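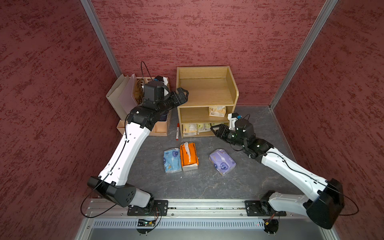

Accueil Guides Serveurs Mods Forum

Rechercher dans les guides OK

Mai - par Valentina Alarcón, relecture technique de Marcus Boateng

Section 6 - Héberger une partie coopérative de Briltard sur un serveur dédié

Cette section traite de l'installation et de la configuration du serveur dédié de Briltard avec le gestionnaire Lullex. Elle ne concerne pas les parties hébergées depuis le menu du jeu, traitées dans la section précédente. Les intitulés de menus sont ceux de l'interface française ; en cas d'interface anglaise, l'ordre des entrées est identique.

Prérequis

Le serveur dédié se télécharge séparément du jeu. Une licence de Briltard doit être associée au compte qui génère le jeton de serveur, mais le jeu n'a pas besoin d'être installé sur la machine hôte. L'espace disque occupé par une installation neuve est modeste ; prévoir en revanche 270 Mo par sauvegarde de campagne complète, sauvegardes automatiques comprises dans le décompte.

La machine hôte doit disposer d'une adresse locale fixe. Une connexion filaire est recommandée. Le fonctionnement en Wi-Fi est possible, avec des désynchronisations sur les ennemis volants dès que la latence varie.

Caution : ne pas installer le serveur dans le dossier du jeu. Les deux programmes utilisent un fichier profil.cfg de structure différente et le dernier lancé écrase l'autre.

6.1 Installation

1. Créer un dossier à la racine d'un disque local. Le chemin ne doit contenir ni espace ni caractère accentué.

2. Décompresser l'archive de Lullex dans ce dossier.

3. Lancer Lullex et choisir Nouveau serveur > Briltard. Le gestionnaire télécharge les fichiers de la branche stable.

4. À la fin du téléchargement, sélectionner Vérifier l'intégrité. L'opération est à refaire si la ligne « manifeste incomplet » apparaît dans le journal.

5. Depuis le site du jeu, ouvrir la page du compte, rubrique Serveurs, et générer un jeton. Le copier dans le champ Jeton de Lullex.

6. Démarrer le serveur une première fois, attendre le message « prêt, aucune mission chargée », puis l'arrêter avec le bouton Arrêt propre.

Ce premier démarrage crée l'arborescence des dossiers et le fichier serveur.cfg. Toute modification faite avant cette étape est perdue.

Note : un jeton ne peut servir que pour un seul serveur à la fois. Pour déplacer une installation vers une autre machine, révoquer l'ancien jeton avant d'en générer un nouveau. La révocation n'efface pas les sauvegardes.

6.2 Réglages de base

Le fichier serveur.cfg s'édite avec n'importe quel éditeur de texte enregistrant en UTF-8 sans BOM. Les réglages peuvent aussi être saisis dans l'onglet Paramètres de Lullex, à l'exception de ceux signalés par la mention « fichier seul ».

nom_session : nom affiché dans la liste publique. Les balises de couleur sont ignorées.

mot_de_passe : laisser vide pour une session ouverte. Les mots de passe contenant un dièse sont tronqués à partir de ce caractère.

joueurs_max : 6 au maximum. Une valeur supérieure est acceptée par le fichier mais ramenée à la limite au démarrage, sans avertissement.

difficulte : reprend les noms internes des paliers, en minuscules. Un nom mal orthographié fait repasser la session au palier le plus bas.

delai_inactivite : durée en secondes avant l'expulsion d'un joueur immobile. La valeur par défaut est 300. Elle convient aux missions ordinaires ; pour la campagne Whitlock, dont les phases de dialogue bloquent les déplacements, il est préférable de l'augmenter.

tir_allie : oui ou non. Ce réglage est sans effet sur les explosifs, qui blessent toujours les coéquipiers à partir du palier intermédiaire.

reprise_mission (fichier seul) : autorise un joueur déconnecté à revenir avec son équipement. Si la valeur est non, il revient avec l'équipement de départ de sa classe et perd les objets ramassés pendant la mission.

Après chaque modification, redémarrer le serveur. La commande recharger de la console ne relit que le nom de session et le mot de passe.

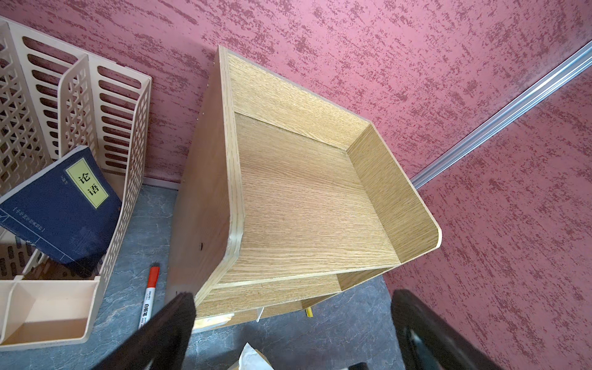
6.3 Ouverture des ports

Le serveur utilise deux ports, l'un pour la partie et l'autre pour l'annonce dans la liste publique. Leurs numéros figurent dans l'onglet Réseau de Lullex et peuvent y être modifiés. Les deux doivent être ouverts en UDP ; l'ouverture en TCP n'est nécessaire que si la console distante est activée.

1. Relever l'adresse locale de la machine hôte.

2. Ouvrir l'interface d'administration du routeur et créer une redirection pour chacun des ports vers cette adresse.

3. Autoriser l'exécutable du serveur dans le pare-feu du système, pour les réseaux privés comme publics.

4. Dans Lullex, onglet Réseau, lancer Test externe. Le résultat attendu est « joignable » sur les deux lignes.

Si la ligne de la partie est joignable mais pas celle de l'annonce, les joueurs peuvent se connecter par adresse directe ; la session n'apparaît simplement pas dans la liste. Pour un groupe fermé, cette configuration est suffisante.

Si aucune des deux lignes n'est joignable alors que les redirections sont correctes, vérifier auprès du fournisseur d'accès que l'adresse publique n'est pas partagée entre plusieurs abonnés. Dans ce cas, demander une adresse dédiée ou passer par le relais intégré au jeu. Le relais ajoute de la latence et désactive la console distante.

Caution : ne jamais exposer la console distante avec le mot de passe d'origine. Il est identique sur toutes les installations.

6.4 Missions et rotation

La rotation est définie dans rotation.txt, à raison d'un identifiant de mission par ligne. Les lignes commençant par un point-virgule sont ignorées. La liste des identifiants s'obtient avec la commande missions liste.

Une rotation peut mélanger missions isolées et chapitres de campagne, mais les chapitres doivent se suivre dans l'ordre. Un chapitre placé avant celui qui le débloque est sauté ; le journal le signale par « condition absente ». Les joueurs ayant terminé la campagne en solo ne sont pas pris en compte, seule compte la progression enregistrée par le serveur.

Pour la campagne Whitlock, procéder comme suit.

1. Arrêter le serveur.

2. Remplacer le contenu de rotation.txt par la seule ligne campagne:whitlock.

3. Dans serveur.cfg, régler reprise_mission sur oui.

4. Redémarrer et charger la campagne avec la commande campagne nouvelle. Pour poursuivre une progression existante, utiliser campagne reprendre suivi du nom de la sauvegarde.

Note : campagne nouvelle n'affiche aucune demande de confirmation et remplace l'emplacement actif. Changer d'emplacement au préalable si une progression doit être conservée.

Le vote de fin de mission est activé par défaut. En cas d'égalité, la mission suivante de la rotation est retenue. Un joueur qui rejoint pendant le vote n'y participe pas - son bulletin s'affiche à l'écran mais n'est pas transmis.

6.5 Modules complémentaires

Les modules se placent dans le dossier modules du serveur. Chaque joueur doit disposer de la même version, sauf pour les modules marqués « serveur seul ». Une différence de version provoque un refus de connexion avec le message « contenu divergent ».

Fureck, le module de statistiques le plus répandu, est de type serveur seul. Il enregistre les dégâts, les réanimations et les munitions consommées par mission. Son installation demande un ordre précis.

1. Copier le dossier fureck dans modules, serveur arrêté.

2. Démarrer le serveur et attendre le message de fin d'initialisation.

3. Arrêter de nouveau, puis ouvrir fureck.cfg et indiquer le dossier d'export.

4. Redémarrer.

Les rapports sont écrits à la fin de chaque mission, réussie ou non. Une mission quittée par tous les joueurs ne produit pas de rapport. Les dégâts infligés par les tourelles sont attribués au joueur qui les a posées, y compris après sa déconnexion. Crisóforo Meléndez a publié sur le forum un modèle de tableur compatible avec ces exports ; il faut y choisir le point-virgule comme séparateur.

6.6 Sauvegardes et mises à jour

Lullex effectue une copie automatique au chargement de chaque mission. Les copies sont rangées dans archives, de la plus récente à la plus ancienne, et ne sont pas purgées par défaut. Activer la purge dans l'onglet Stockage si le disque est partagé avec d'autres usages.

Avant une mise à jour du jeu :

1. Arrêter le serveur avec Arrêt propre.

2. Copier les dossiers sauvegardes et modules hors de l'installation.

3. Lancer Mettre à jour, puis Vérifier l'intégrité.

4. Démarrer sans modules et charger une mission isolée.

5. Si le chargement aboutit, remettre les modules un par un.

Caution : une sauvegarde ouverte par une version récente ne peut plus être lue par une version antérieure. Seule la copie de l'étape 2 permet un retour en arrière.

6.7 Messages courants

« jeton refusé » : le jeton a été révoqué ou sert déjà ailleurs. En générer un nouveau.

« emplacement verrouillé » : le serveur n'a pas été arrêté proprement. Supprimer le fichier verrou.tmp du dossier sauvegardes, serveur arrêté.

« horloge décalée » : synchroniser l'heure du système hôte. Le message peut persister jusqu'au redémarrage suivant.

« contenu divergent » : voir 6.5. Si aucun module n'est installé, faire vérifier les fichiers du jeu chez le joueur concerné.

Corrections apportées à cette section : syntaxe de campagne reprendre (signalée par Mavis Oyelaran), comportement du mot de passe avec dièse (Trinity Achterberg). Le réglage de la console distante est détaillé dans la section suivante.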